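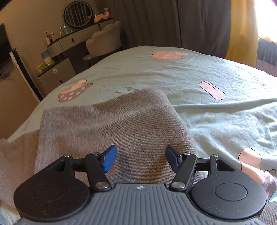 Gray knit, folded into a thick stack on the bed.

Sweater season is winding down, and that means the Travville Spring Fold-Up is back! Last year we took in 187 knits and blankets, and this year we'd love to reach 200 (we think we can do it, judging by how many of you have already called to ask about drop-off).

The idea is simple. Pull everything knitted out of the closet, pile it on the bed and go through it piece by piece. Beds are wonderful for this. You get a big soft surface at a good height, and you can't go to sleep until the job's done! Lay each piece face down, smooth it with your palms, bring the sides in and fold from the bottom up. Thick ribbed knits do best in a loose rectangle, so don't press them hard or you'll get a crease that hangs around till fall.

While you're folding, look each piece over in daylight for spots, pulls and thin elbows. Small repairs are fine with us – our mending table on Frei Street loves a challenge, and last spring they rescued 24 sweaters that would have gone in the rag bag. Please wash things first if you can, and skip the scented dryer sheets.

Bags and boxes can come to the Trenden Room any weekday until the end of May. Tie a note on anything that needs mending. Blankets are especially welcome this year, any size, any color, baby ones too!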